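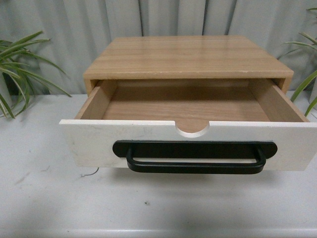
Desktop drawer unit

A desktop drawer unit (also tabletop drawers, mini chest, or, in the office trade, a "topper") is a small freestanding cabinet with one or more drawers, made to sit on a table, desk or shelf. It differs from a chest of drawers mainly in size and from a box mainly in price. Most are made of wood or wood-finished board, and many pair a wood-grain body with drawer fronts painted white, a combination that has outlasted several predictions of its decline.

Contents
1 Construction
2 Drawer fronts and pulls
3 History
4 Use
5 Placement
6 Care and wear
7 Related items

Construction

The body, or carcass, consists of a top, two sides, a back and a base. The drawers slide directly on the base or on thin runners fixed to the sides. Metal slides with ball bearings are found on costlier units and add smoothness, weight and a pinched finger. Few small units have a stop to keep the drawer from coming all the way out, so the first full inspection of the contents is often carried out on the floor.

The top may finish level with the sides or project slightly over the drawers. Its front edge is sometimes rounded, which spares the forearm and conceals the first year of knocks. Drawer bottoms are usually a single flat panel set into grooves. A bottom that has slipped out of its groove can be pushed back in and will remain there until something is put in the drawer.

Drawer fronts and pulls

An inset front sits inside the carcass and shows a gap all around it. An overlay front covers the edges of the carcass and may extend past them on both sides. Inset fronts need careful fitting. Overlay fronts hide careless fitting, and are therefore more common.

Three kinds of opening are in general use:

Finger notch. A semicircular scoop cut into the top edge of the front. It cannot come loose and costs nothing in hardware. It also lets in dust, light and the curiosity of others.

Bar or bow handle. A horizontal pull, often matte black, fixed across the front with screws. The screws work loose from the inside, where they can be reached only by emptying the drawer.

Knob. Turns freely after a few years of use.

Some makers supply both a notch and a handle on the same front. The reasoning has not been recorded. The designer Raphaël Riviere, who favored notches, called the doubled arrangement "a door with two doorbells."

History

Small cabinets for seeds, spices, thread and letters are old, and most early ones were made by whoever needed them. The desktop unit as an office product followed the spread of loose paper, and its catalog description has promised to put an end to clutter ever since.

The Iken company sold a six-drawer model with card labels and brass frames to hold them. Later owners report finding the labels blank. Its competitor Penadgate offered a unit with 16 very shallow drawers for stationery, each deep enough for one kind of paper clip and too shallow for a stapler. The line was dropped in 2000. Complete examples turn up at estate sales, generally with one drawer that will not open and rattles.

Home versions became common as desks lost their own drawers. The modern worktable, a flat top on legs, was admired for its clean lines, and the desktop unit was then bought to stand on it and hold what the clean lines had displaced.

Use

The declared purpose of a desktop drawer unit is sorting. In practice the top drawer receives whatever is in the hand at the time. Yamila Olivares, in her household manual The Second Drawer Down, divides contents into the used, the kept and the unidentified, and notes that the third group contains most of the keys.

An empty drawer is usually a sign that the unit is new or that its owner is moving.

Placement

Units are normally set against a wall or curtain with enough clear tabletop in front for the drawer to open fully. The required clearance equals the depth of the drawer and is routinely taken up by a cup.

A potted plant is the traditional neighbor. The spider plant (Chlorophytum comosum) is a frequent choice, being tolerant of indirect light and of people. Its long striped leaves arch well beyond the pot, so some distance should be left between the two if the leaves are not to be shut in a drawer. Placing the plant on top of the unit saves space, and leaves a ring.

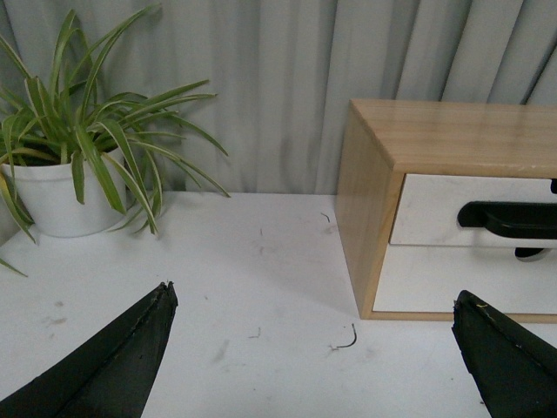
Care and wear

Dust with a dry cloth and wipe spills promptly. White fronts show gray scuffs and smudges sooner than wood-grain surfaces do, particularly near the handle. A damp cloth with a little dish soap removes most smudges; scratches stay. Edges chip first along the front of the top, where things are set down in a hurry.

A sticking drawer can be eased by rubbing candle wax along the runners. Bohumila Šimek's repair guide advises checking first for an envelope behind the drawer.

Related items

Apothecary cabinet
Card catalog
Junk drawer
Letter tray
Pen cup
Sewing box

Categories: Storage furniture | Desk accessories | Articles needing a better photo of a knob

Home Contents Random article Recent changes Help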